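Vacancies > Brulbridge > Garment care

We use cookies to remember your search settings. Accept | Manage

Garment Folder and Packer, part-time (ref. 1138)

Stirnier cleans, repairs and returns household knitwear by post. The Brulbridge workroom requires three additional folders for the winter intake. Posts run until October, with a possible extension.

The work consists of folding clean jumpers and cardigans to the Fernness pattern, checking seams and cuffs, and packing each item with its return slip. Heavy knits are folded to a square and left unpressed – flattening damages raised stitches. Training is given on flat surfaces and on beds, as part of the round involves folding in customers' homes.

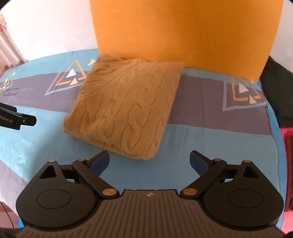
Cable-knit jumper, folded square.

Applicants should be able to stand for a full shift and to tell wool from acrylic by touch. Previous laundry or shop work is useful but not required. Anyone with a wool allergy should not apply. Sleeves must lie inside the fold, and bundles that open when lifted are refolded before packing.

Shifts are four hours, mornings or afternoons. Aprons and lint brushes are supplied. Home visits are made in pairs using the workroom van.

Apply in writing to Stirnier, 127 Gilmartin Road, Brulbridge, quoting the reference and stating preferred shifts. Closing date: 2019-01-28.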